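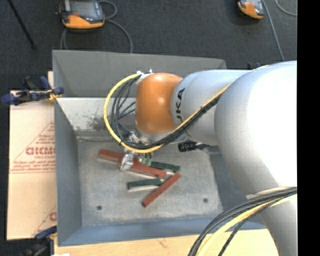 Quitting the group chat

2024-08-30

Quick one, lunch break, 12 minutes left on it.

I left the Cuypers Street chat. The neighborhood one. 49 people in it, and I think I've met maybe nine of them in the flesh. Left on Tuesday night, in bed, thumb hovering, then gone. Felt sick for an hour. Then slept great.

Background. It started in May as a parking thing. Esteck were digging up the sidewalk and somebody wanted to warn everyone before the trucks came. Useful! Then the trucks left and the chat stayed. Lost cats, fine. Is anyone else's water brown, fine. Then the opinions. Whose trash cans. Which dog. A blurry picture of a kid on a bike with "anyone know him???" under it. He lives here. He was going home.

900 unread messages when I got back from the lake. I read them all. Why did I read them all. Most of it was two people arguing about whether the store on the corner should sell fireworks, and a third person sending thumbs up to both.

What I miss so far:
The brown water warnings.
The lady who gives away zucchini. I want that zucchini.

What I don't miss: picking up my phone at a red light becuase it buzzed. Knowing who is mad at who. Waving at someone across the street and thinking about what they typed at 11 at night. I like my neighbors more when I know less about them, is that awful? Probably a bit awful.

My sister says just mute it. I did mute it. Muted means I check it on purpose, so that was worse.

Next up is the Skukance one, from the old job. I haven't worked there in 2 years. It's birthdays and complaints about the new coffee machine. I don't know this coffee machine. But leaving puts up that little gray line with your name, so-and-so has left, and then someone asks if you're ok. Same thing kept me in the Cuypers one all summer. For the record one person asked. I said yes all good, too many notifications, and she said same. She's still in there.

Put a note on my door that says knock if the water goes brown. Two knocks since, one was a package for next door. The other one was zuchini.

Ok, back to work. Comments are open but I'm slow.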